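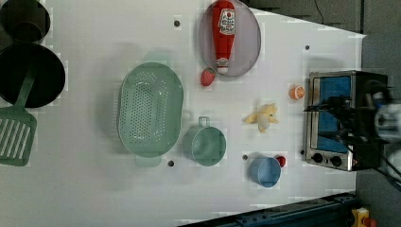
Our table with the toy kitchen laid out, arm over the oven

Is the Busero tabletop arm kit worth it for a library makerspace?

Girish Goel
Hello all, and thanks in advance for reading, I do go on a bit! We have had a Busero kit on trial at our library in Bastbridge since June, and I have to tell the supplier soon whether we are keeping it. Mostly we run it on play food and toy pots, with the little oven on the right side of the table. The children love it (so do their grandparents). My worry is the teaching part. You guide the arm through a task again and again, and the software learns from your runs. The booklet says 20 runs per task is plenty, but after 20 ours still fumbles the strawberry, and the green spatula is worse. Is that normal, or do we have a poor unit? The other thing is the care plan, which is $72 a month on top of the kit. Has anyone gone without it?

Ashok Nishad
Hi Girish, what a lovely thing to have in a library! We bought the same kit for our after-school club at Omdale and paid $3657 with the table, so I know the feeling of staring at that bill. I very much doubt your unit is bad. Twenty was never enough for us either, and we did 46 before the fruit went well. What helped most was starting with fewer things out. Your table is pretty full, and a flat spatula lying half on a pan is a hard pick for any beginner. Put out the cup and the banana, get those right, then bring the others back one at a time. Move them to new spots between runs too, or it only learns the one spot. Try the fingers as well: if the tips have gone shiny, wipe them with a damp cloth and let them dry.

On the care plan, we had it for the first year and used it once, for a cable. I would take it while the kids are still learning to be gentle, then drop it. Do ask if you can pay by the month before you sign. And keep the emergency stop where a grown-up can reach it, but I'm sure you do that already.

dhillon_shed
skip the plan. mine has been fine. also update the software, the old version was bad at small round stuff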